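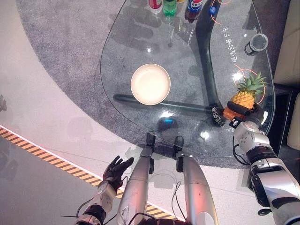
About Skenon House Fellowship

We started as two families reading the Psalms together on Rotich Street, and we loved it so much that we kept inviting people! Skenon House Fellowship is now a network of seven home groups that meet in living rooms, kitchens and (when the weather is kind) backyards. Once a month all the groups come together for worship at the Prirkine Grange Hall, with singing, communion and a very long lunch.

What we do

Each home group shares a meal, reads a passage of Scripture and prays for one another and for the neighborhood. Some groups have a lot of kids, and those evenings get loud. Others are mostly retired folks who have been studying the Bible for decades and still find plenty to argue over in Romans. You are welcome to visit more than one before you settle in.

We also run the Skoller Pantry, open to anyone who needs groceries, no forms and no questions about church. Last year our groups packed 1136 bags, and we are so thankful for everyone who gave, carried, sorted or drove.

What we believe

We hold to the Apostles' Creed and we try to live like it's true. We come from many backgrounds, Baptist, Lutheran, Catholic and none at all, and we think there is real joy in learning from each other. Baptism is open to anyone who has come to faith, and we hold a baptism service at the lake every June.

Coming for the first time

Home groups start at 7 in the evening. Send us a note through the contact page with your part of town and whether you're bringing children, and a group leader will write back with an address. Bring a dish if you like, but please don't let an empty oven keep you away. Dress however you're comfortable. If you need a ride or a home without stairs, mention that too and we'll find a group that works for you.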